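The Bench, Tidied
Prillcombe Packing Room, May 24, 2024

Regular visitors to these pages will remember last year's gallery of the stockroom shelves, which drew 2 comments, one of them from a firm selling shelves. Encouraged by that reception, we have moved on to the packing bench.

The bench is where every Bikport order gets boxed, taped and sent to the wrong end of the county. Before the tidy it had 18 years of other people's good ideas on it, including a desk fan that only blew upwards and a tin marked PENS with washers in it. Most of that has gone. We kept the dish rack. It came from the staff kitchen when the kitchen got a proper draining board, and it has never been asked to hold a plate since.

The rack on duty

Black, ribbed along the side, with grey metal rods to lie things on. Tape lives in it now. Tape used to live wherever the last person had stood, usually underneath whatever they were wrapping at the time. 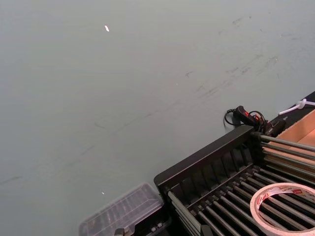
Ásdís Hafstein would like it recorded that she suggested hooks. Hooks, she says, are what tape was born for, and anyone who has fished a roll out from between the bars with two fingers and a biro will come round to her way of thinking by the winter. She has also offered to put the hooks up herself, and has been offering since the old bench.

Room to put things

We had a long talk about what should sit next to the rack. The winning entry was a plain cardboard tray with low sides, pushed right up against it, on the grounds that it was free and already there. Small boxes are meant to go in it, then odd customs labels, then (give it a month) crisps. Cables stay at the back by the wall with the power strip. They are still in a tangle, and we've agreed to call it storage.

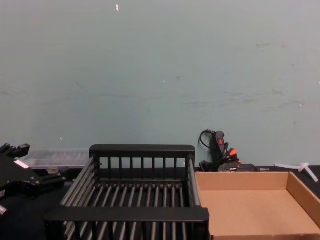
The great tape question

Every packing room has a tape argument and ours is as dull as anyone's. Geagea send us the thin stuff that splits down the middle and has to be picked at with a thumbnail. Drandus do a better one, but you have to order 10 rolls at a time and somebody always takes one home for decorating. The wall doesn't care either way and has scuffs from both eras. A fresh coat was priced at 95 pounds, after which everyone grew fond of the scuffs.
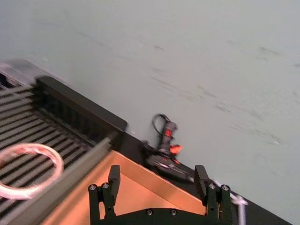 Putting a roll back takes no skill at all, so we were surprised to need a rule for it. The rule is: in the rack, and let go. Nobody has to line it up or face it north. A roll lying on the slats near the side, like the pale pinkish one here, counts as put away, and you can see straight through the hole to the bars, so there's no excuse for hiding toffees underneath. Standing it on edge is allowed too, if you're feeling formal. Leaving it on the windowsill is not, and that goes for the scissors as well.

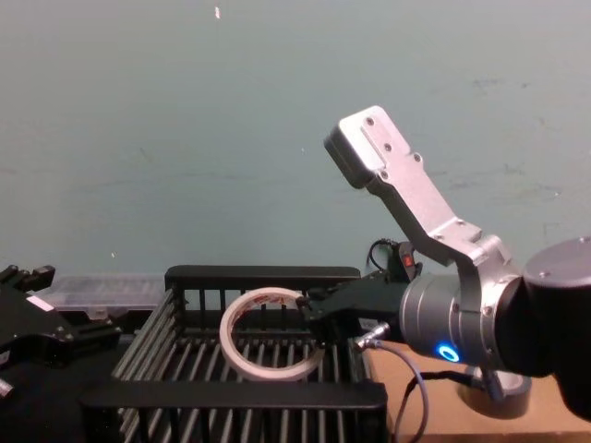 White masking tape in the rack, formal position.

Next month, the drawer under the kettle, if we can get it open. Spare trays are by the back door for anyone who wants one.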